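## Entretien des meubles peints en blanc dans les logements meublés Skumeo

La présente fiche s'adresse aux locataires et au personnel de la résidence Solheim. Elle concerne les commodes, chevets et coiffeuses à finition blanche.

### Nettoyage courant

1. Dépoussiérer avec un chiffon doux, en suivant les moulures.
2. Diluer une cuillère à café de savon neutre dans 200 ml d'eau tiède.
3. Passer le chiffon bien essoré, puis essuyer sans attendre.
4. Pour les reliefs sculptés, employer un pinceau souple et sec.

Le miroir se nettoie séparément. Le produit est appliqué sur le chiffon, jamais sur la glace.
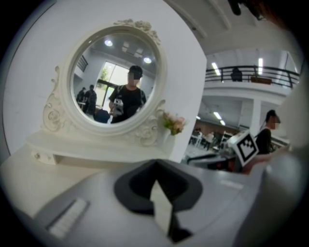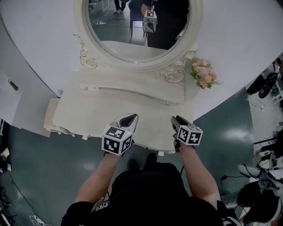 Orysia Pylypenko signale que le savon, même dilué, laisse un voile sur les peintures mates et recommande un second passage à l'eau claire. Cette étape est désormais admise pour toutes les finitions.

### Retouches

Poncer légèrement l'éclat au grain fin, dépoussiérer, puis déposer la peinture Sikura, teinte 158, en couche mince. Laisser sécher 60 minutes avant la seconde couche. Aucun objet ne doit être reposé sur le plateau avant le lendemain.

Les éclats de plus de 27 mm sont à signaler à Kerstin Solheim, bureau de Skanham, le lundi matin.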